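How I turn a long city council meeting into a story people can read on their phones

I cover local government for a tiny news site, which means a lot of Sunday evenings with a recording and a bag of pretzels. My last transcript ran 2646 lines (yes, really!), so I've had to get organized. Grab your own recording and follow along.

First, write down what you remember before you play anything back. I set a timer for 10 minutes and just type — no quotes, no fixing spelling. Whatever lands on that page is usually my top paragraph.

Next, run the audio through your transcription tool and search it for the words "motion," "vote" and "cost." Paste each hit into a fresh document with its time stamp. Leave the rest alone for now. You can always go back.

Now check every quote against the audio. I once had a speaker asking for "more barking downtown" and only my editor, Mariama Nutsugah, saved me from publishing it. She still brings it up!

Then build the phone version. I like 7 cards, one idea on each, with the vote on the first card and the next meeting date on the last. If a card needs scrolling, split it or trim it. Saeed Taheri on our web desk tests them on the oldest phone he owns, and I'd suggest you find an old phone too.

Before you hit publish, read the cards out loud in order. If you stumble, so will your readers — go back and swap in a shorter word.

Last thing, save your time stamps in the same folder as the story. Someone will email to ask where a quote came from, and you'll want to answer before lunch.

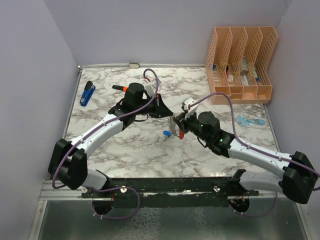
I name that folder with the meeting month and the main topic, so December's is just "December parking." Searching for it later takes me two seconds.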